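Places to Rest Along the Jurklow Street Corridor: A Study of Public Seating and Walking Distance for Older Residents

Urban Studies Capstone, Final Report

1. Background

Jurklow Street was laid out in 1909 to connect the rail depot with the Trerkanance market district. It still carries most of the foot traffic between the two, and the senior apartments at the depot end have made it a daily route for many older residents. The city's walking plan treats the corridor as fully accessible on the basis of curb ramps and crossing times. It does not address seating.

Published guidance differs on how far apart seats should be placed. For this project a maximum spacing of 200 feet was adopted as the working standard. The project asked whether the corridor meets that standard and, where it does not, how the gaps affect the trips residents choose to make.

2. Methods

Field work was completed in April. All public seating on both sides of the street was mapped with a measuring wheel, and each seat was rated for back support, armrests, shade and clear space beside it for a wheelchair or walker. Seats belonging to cafes were excluded if a purchase was expected.

Interviews were then held with 18 residents over the age of 65. Each was asked to mark on a map the places where they usually stop, including places that are not meant for sitting. Interviews lasted from 20 minutes to an hour. Responses were coded by hand and checked by a second member of the team.
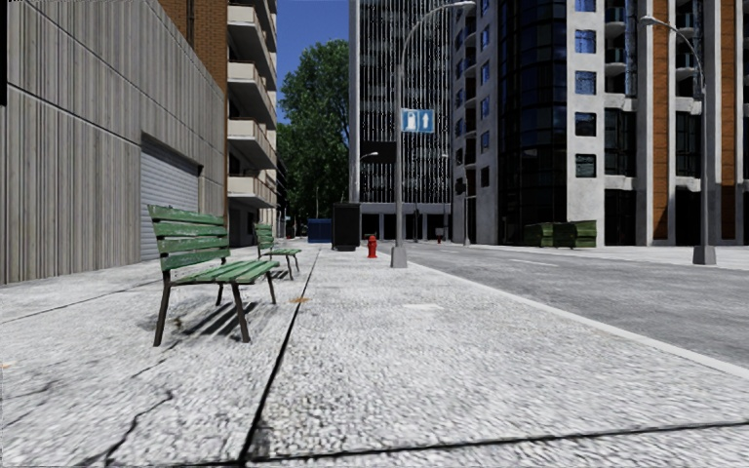 The interviews produced a clearer pattern than the map alone. Residents did not speak of total distance as the main difficulty. They described the walk as a chain of short stages, and a single missing stop was often enough to make them take the bus or put off the errand. Window ledges, planter edges and the steps of the former Sani pharmacy were all named as regular resting places.

3. Findings

The longest stretch without public seating measured 500 feet, on the uphill block before the market. Most participants identified this same block as the hardest part of the walk. Seating elsewhere was closer together but uneven in quality. Armrests were the feature most often requested, as several participants said they had trouble standing up without them. Shade was mentioned less often than the team expected, which may reflect the season in which the interviews took place.

Pavement condition was not part of the original survey form. It was raised by enough participants that a question on it was added after the first week. Those answers are reported in Appendix B and should be read as partial.

4. Limitations

The sample was small and was recruited through one housing complex and one library. Residents who have stopped walking the corridor altogether are probably underrepresented. No winter observations were made.

5. Recommendations

The team recommends that new seats with backs and armrests be placed first on the uphill block, with at least two stops between the Skilex building and the market entrance. Existing seats should be inspected each spring. Future walking plans should report seat spacing together with ramp and crossing data.

Appendix A: Interview questions
Appendix B: Comments on pavement condition
Appendix C: Seat rating form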